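Fletham garment gripper trials

The Fletham trials are a set of side-by-side tests of robot grippers on clothing, run by Murdo MacRitchie and first written up in August. Two grippers compared, same arm, same table. Also a camera comparison, much shorter, see below.

Background
Cloth is hard for robots. It bends, it hides its own edges, and a grip that works on one fold slides off the next. Earlier bench work at Fletham used towels and flat squares. MacRitchie moved on to denim becuase it is thick at the seams and thin everywhere else, so one garment gives a gripper several different jobs.

Grippers
Ovus: two slim fingers, parallel close. Goes down into gathered cloth well. Weak on a single flat layer, where the tips skate over the top.
Forkberg: wider pads, soft facing. Better on flat legs and hems, poor at waistbands. Pads wear fast and were changed every 15 sessions.
Both run from the Haldane controller, stock settings except closing force, which was tuned per gripper. Some readers have objected to this. The write-up gives both sets of force values.

Method
Garment is dropped or laid on a felt-covered table. Gripper picks at a chosen point, lifts, holds, lets go. A try counts as good if the cloth stays held for the full lift. Felt was kept for all runs, bare tabletop let the cloth slide and made the fingers knock on the surface. Start states are sorted into flat (legs out, waist easy to find) and crumpled (folded over itself, waist may be hidden).

Results
743 tries in total, of which 169 failed. Most failures came from crumpled starts. Usual fault is picking two layers when one was wanted, then losing the lower layer partway up. Ovus did better overall on waistbands, Forkberg on hems. Neither did well on pockets, were stitching makes the cloth stiff and the fingers ride over it.

Jeans on the felt table during the trials, laid out and crumpled.
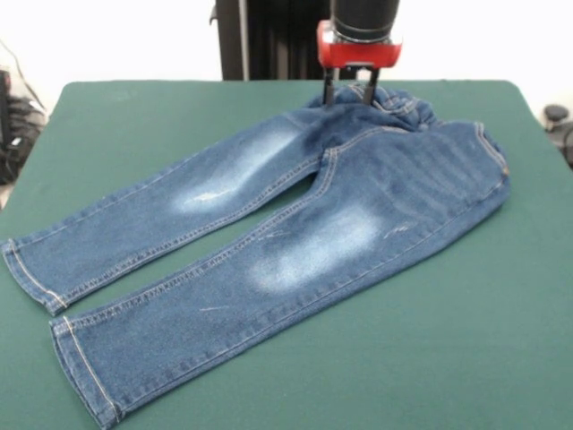
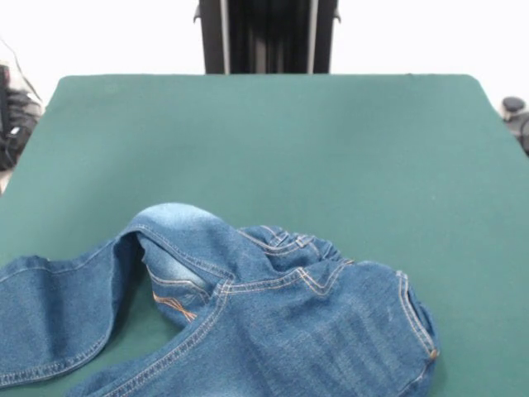
Cameras
Two positions tried, overhead and side. Overhead finds the outline of a flat garment quickly but loses height, so a raised fold reads the same as a flat patch. Side view gets the height and misses whatever is behind the fold. Faded patches on denim caused trouble in both, the software took pale areas for highlights and placed edges in the wrong spot. Later runs used both views together, slower per pick.

Criticism
Denim only. No knits, no shirts, nothing wet. Grip points were picked by a person for the first part of the trials and by software after, and the totals mix the two. MacRitchie has said a split table will be added to the write-up. Not there as of Nov 15, 2024.

See also
Cloth handling
Parallel gripper
Haldane controller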